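Skivville Observatory workshop notebook

July 12, 2021

Light curve work on the short-period variable, continued from the last entry. Sky was clear from dusk until a little after one, then thin cloud from the west. Closed the roof at 1:40.

Took 559 frames through the V filter, 15 seconds each, no binning. Of those I threw out the last batch because the comparison star started to dip along with everything else, and the check star scatter went up at the same time. The rest look usable. Focus was set once at the start and touched up once after the meridian flip.

Flats were done at dusk against the east sky. I had to redo the first set because the counts were too high. Darks are from the library and were taken at the same sensor temperature, so I did not repeat them. Bias frames are new.

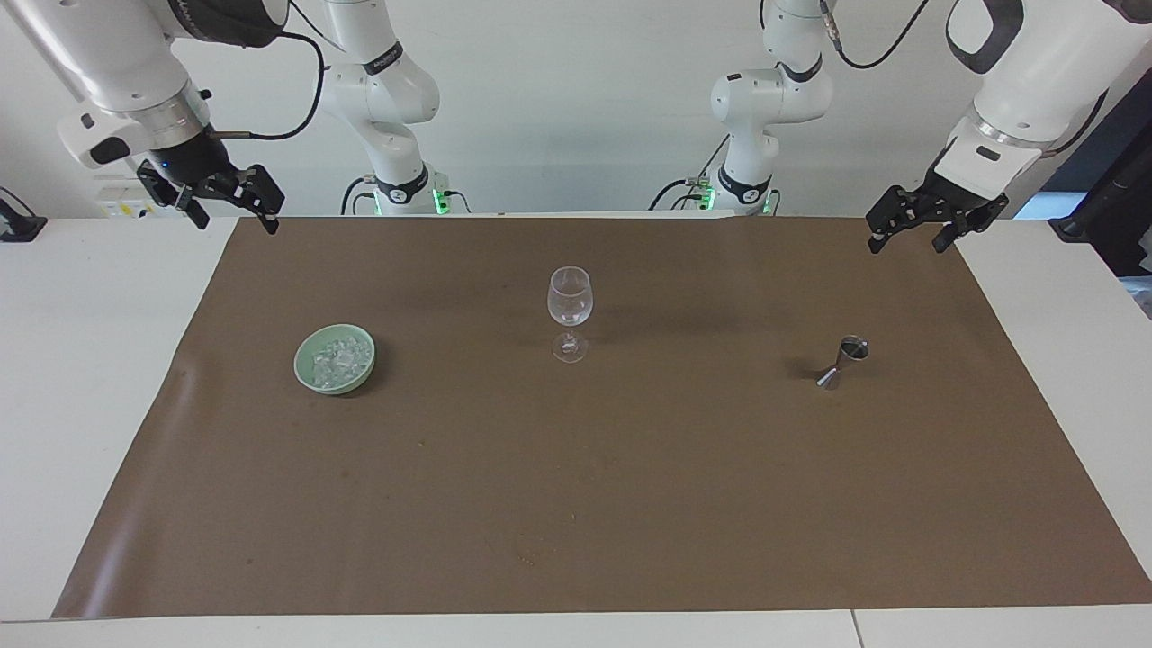

Why use two comparison stars when one would give a magnitude?
A second star shows whether the first one is steady. If the difference between the two stays flat all night, the changes in the target belong to the target. If it drifts, one of the pair is variable or something is wrong with the flats.

The difference between the pair stayed flat to within the error bars before the cloud came in. There is a small step at the flip, which I put down to the field landing on a different part of the chip. The same step was there in the last run. Better flats might fix it. For now I reduced the two halves separately and shifted the second half to match in the overlap of phase.

Target faded as expected and the minimum falls well inside the good data. Got a time for it with the usual parabola fit to the bottom of the curve, then again by folding the falling branch over the rising branch. The two times agree within the error of either one. Converted to heliocentric time afterward. Please check the conversion, as I typed the coordinates by hand and have swapped digits in the declination before.

Cycle count from the adopted starting epoch is 3,774. The minimum came a little late against the old elements. One late minimum proves nothing about the period, but it leans the same way as the Festesari timings. Still want a few more before anyone fits a new line through it.

Pixel notes: there is a warm column near the target's position after the flip. It subtracts well with the darks, so I left it alone. Next time move the field a little to the south before starting and it will miss the column completely.

Prosico, our reduction script, crashed once on a frame with a satellite trail right through the check star. Skipped the frame and it ran to the end. The log gives the frame as 101. Worth adding a test for that so it writes a warning and goes on to the next file. I also want it to save the aperture size in the output header, which at present we write down on paper and then lose.

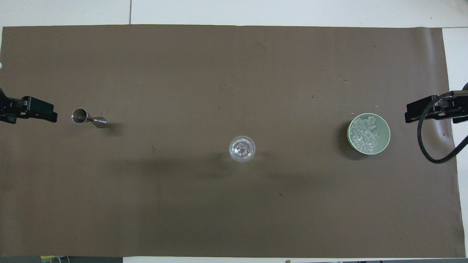 Reading time: 3 minutes

Aperture tests. I tried small, medium and large circles on the same stretch of frames. The small one was noisy whenever the seeing got worse. The large one let in light from the faint neighbor to the northeast. Medium it is, same as last run. The sky ring was left where it was, outside the neighbor.

Guiding was fair. The mount hunts in declination when the target is close to the meridian, so I lowered the correction rate and it settled. Someone should look at the balance with the heavier filter wheel on. I only moved the counterweight by eye.

Clock: checked against the time server at the start and at the end. No drift that matters for this star. The computer at Paracha was off by a good deal more in their last run, so their minimum should not go on the plot until that is sorted out.

To do:
Recheck heliocentric conversion.
New flats at two rotator positions.
Ask Paracha for their clock log.
Copy raw frames to the second drive before clearing the camera computer.
Add both timings of the minimum to the table, with the method next to each.

The star is too low by November to get a whole minimum in one night, so the longer runs have to come before then. The next minimum in dark hours that suits us is near the end of the night and will run into twilight on the rising branch. I would still take it. Start the flats at dawn on that one.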